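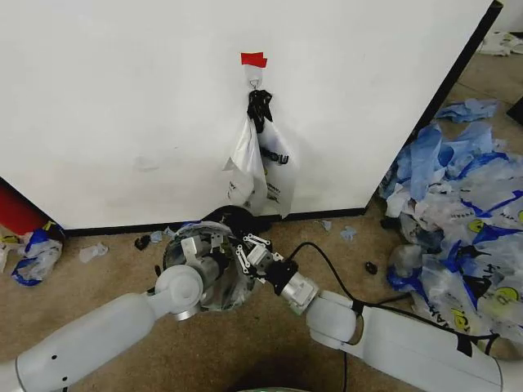
Skokik stick-on wall hook, the small one - review

Last updated 2022-03-30

Search reviews Type a product or brand Go

Short version: good hook, bad instructions, buy it if you keep a bag of bags. Longer version follows. Typing this fast, dinner in a bit.

So. Plastic bags. We save them. Everybody I know saves them, and then they live in a ball under the sink, and then the ball gets bigger than the space under the sink. Ours finally went on the floor. Big heap of them on the carpet, the white crinkly ones with the yellow smiley faces, plus pale blue film mixed in. I was sick of it. Wanted one bag hanging on the wall with the rest stuffed inside, up off the floor, no cabinet door to fight with.

Looked at the fancy options first. The Penrose tube thing, where you feed bags in the top and pull them out the bottom. Had one of those years ago in another apartment and the bottom hole always jammed. You pull one, you get nine. Or you pull one and get the corner of one. There's also the Tavenham box, which wants screws, and I'm renting, so no screws. Went with a plain hook. 10 dollars for the pack at Arnar, the housewares place by the post office. Cheaper online but then there's shipping.

What you get: the hooks, a strip of spare pads, a folded paper. Paper is useless. Tiny drawings, no words, one drawing has a clock in it and I still dont know if that's an hour or a day. I went with a day.

Putting it up

Wipe the wall. Let it dry. Peel, press, hold. That's it. The back of the pad has a tab that's supposed to stay sticking out so you can pull it off later, and I folded mine under on the first try and had to start over. Wasted a pad. Tab goes DOWN. The drawing does kind of show this, if you already know.

I put it up on the big white panel, fairly high, with the bit of red tape right above it. Bag hangs straight down from there. It goes nearly to the baseboard when it's got some weight in it, so hang it higher than you think. I measured with an empty bag and an empty bag lies to you. Handles stretch. Everything ends up lower.

Also check what the surface is like first. My panel is smooth with some gray scuffs on it, scuffs didn't matter. I tried a second hook on a bumpy painted wall in the hallway and it was on the floor by morning. So, smooth only. The package says smooth only too, to be fair, on the back, in print the size of an ant.

How it holds

Fine! Better than I figured. It's a small hook, smaller than it looks on the package, and I had my doubts. Plastic bags weigh nothing though, even a lot of them, so this is an easy job for it. I wouldn't hang a backpack. I wouldn't hang a wet coat. Somebody in the store reviews hung a cast iron pan and gave it one star, I mean, come on.

Speaking of which, there were 583 reviews on the Arnar site when I looked and the complaints were nearly all the same two things - fell off a textured wall, or took paint with it. First one is on you. Second one I can half confirm. The hallway hook left a spot about the size of a dime. Nothing on the panel yet but I haven't tried to take that one off. 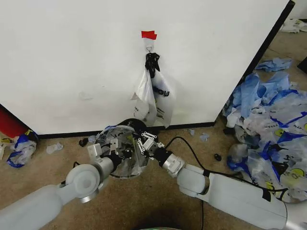 The real problem is the curve of the hook. It's shallow. One set of handles, great. Two sets, okay. Once you start knotting one bag onto another and hanging the whole mess off the same hook, the handles creep up toward the tip. And then one day you yank a bag out too quick and the lot comes down. Happened to me twice. Hook stayed put both times, so points for the glue, but the bags went everywhere and I was back on my knees on the beige carpet picking up blue scraps.

A deeper hook would fix it. Skokik makes a bigger one, I've seen it, it's more than I want to pay for something that holds up garbage basically. My fix was free: loop the handles around once before you put them on. Takes a second. Hasn't slid since.

About the bag itself

Didn't expect to have opinions on this but I do. What you hang matters as much as what you hang it from. Thin grocery bags are bad as the outer bag. They stretch, the handles go to string, and once the handles go to string they slip right over the end of the hook. A thicker white store bag works a lot better. You want handles with some width to them. You also want to be able to kind of see in, so you know what's left without digging.

Stuffing method, since my sister in law asked: don't fold. I tried the little triangles. Life is short. Squeeze the air out, twist, push it down in. Clear ones go in last so they're on top, I use those the most. Anything with a hole gets tossed right then, not saved "for something." I had so many saved for something.

Before you hang anything, sort the pile on the floor. Takes a while and looks worse before it looks better, there'll be bags in every direction and little bits you don't remember tearing. Worth it. Probably a third of mine went straight to the store recycling bin. The film stuff, check the rules where you live, ours only takes it clean.

Would I put one in the kitchen? Yes if you're away from the stove. Steam is bad for these pads, I found that out in the bathroom last August with a different brand and a very full shower caddy. Closet door would be good too. Inside of a pantry door, probably the best spot of all, I just don't have one.

Good stuff:
- cheap enough
- up in a minute, no tools
- glue really does hold on a smooth surface
- small, doesn't stick out and snag your sleeve

Bad stuff:
- hook too shallow for more than a couple bags
- the instructions, ugh
- spare pads are not enough spare pads
- took a dime of paint in the hallway

Four out of five for a bag of bags. Three if you planned on anything heavier. If Arnar is out of the small ones dont let them sell you the clear version, I picked it up in the store and the plastic flexed just from my thumb.

Edit - someone asked if the pads can be reused. No. They lose the stick as soon as you pull them. You can buy refills but last I checked they cost almost what the pack costs, so just get another pack and have extra hooks in a drawer with the batteries and the takeout menus.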